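Match Data Scorer (Cricket), Part-Time, Telton

Trundard records ball-by-ball data for club and regional cricket and supplies it to leagues, coaches and team analysts. We are hiring scorers for the coming season, starting in April. The season covers 64 fixtures at four grounds. Most are 40-over matches, with a short program of two-day games in the second half.

Duties

Each delivery is logged live with bowler, batter, line, length, shot type, runs and fielding position. Corrections are entered at the end of the over. After the close of play the scorer reconciles the log with the umpires' card and submits it by 9 p.m. Last season's files contained 577 entries that had to be recoded, mostly extras charged to the wrong bowler, so accuracy counts for more than typing speed.

Requirements

Working knowledge of the Laws, including penalty runs, short runs and retired batters. Previous scoring experience on paper or on a tablet. Availability on Sunday for most of the season. Own transport to the Wyss ground - there is no bus after 6 p.m. Knowledge of revised-target calculations is useful but can be learned during training.

Training

New scorers complete two evening sessions and one supervised match before working alone. The sessions use Skulteo, our logging software, and recorded innings at normal speed.

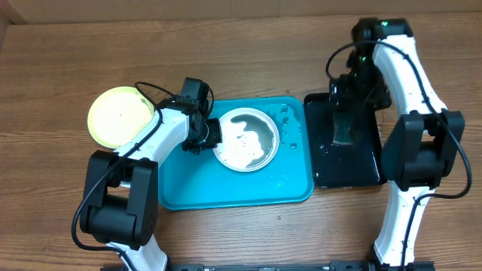
Batting entries are taught first, followed by bowling spells and field placement. Shot type is coded by which side of the wicket the ball goes to, and left-handed batters cause most of the early mistakes. The two arms, one at the left of the wooden table and one at the right, give the idea: the sides stay put for the viewer, but in the log off and leg swap with the batter's stance. Trainees code 29 practice overs this way before the supervised match.

Pay and application

Scorers are paid per match, with a higher rate for two-day games. Travel between grounds is refunded. Send a one-page resume and one completed scoresheet to Nadja Tanner, Data Operations. Questions about fixtures and grounds go to Waltraud Prantl. Shortlisted applicants will be asked to score a recorded ten-over passage.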